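Questions from staff: suturing robot in the training lab

Will the robot take my job?
No. The Zeria unit works on practice sutures only. All 3 technician posts stay.

What changes in my day?
You prepare the tissue, load the thread and check each knot. Before, you spent 60 minutes on stitching. Now it is 25.

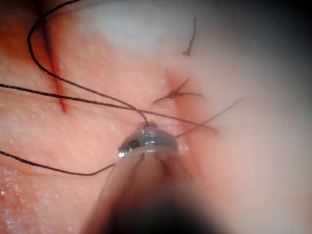
Text: Aliyu, Pludach training lab | Updated in March

Who decides if a stitch is good?
You do. Look if the knot lies flat on the closed line and if the thread ends are cut short.

Can I stop the robot?
Yes, at any time. Please write the reason in the lab book.

Do I need a course?
Yes, it takes 2 mornings. Ask at the Jumach desk.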